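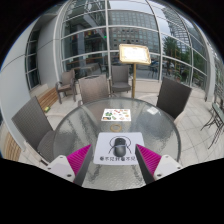
3.2 Care of the hand-held gripper

The Dramudier gripper is carried by the operator, and its camera looks forward over the two jaws. Each jaw has a ribbed magenta surface that narrows to a point, and behind it a white mounting plate (Figure 2). In a table-top task with a computer mouse on a mouse pad, both jaw tips and the object between them appear in the circular view.

Before each recording block the operator closes the jaws slowly and checks that the two tips meet. If one tip stands higher, the screws of its plate are loosened, the jaw is set again by hand, and the screws are tightened in turn — never one fully before the others. The ribs are wiped with a damp cloth. We replaced the magenta parts after 3500 closings, because at our site in Brondstead the ribs near the tip were worn first.

The camera calibration was repeated after every change of a jaw. It needs 175 images of the Kiss target and takes up to 465 seconds. When the tips appeared shifted from their stored position, the block was stopped and the plates were checked before the calibration — in April we did this in the wrong order and had to repeat two blocks.

Figure 2. Gripper jaws on both sides of a computer mouse, outdoor glass table, Skesari recordings.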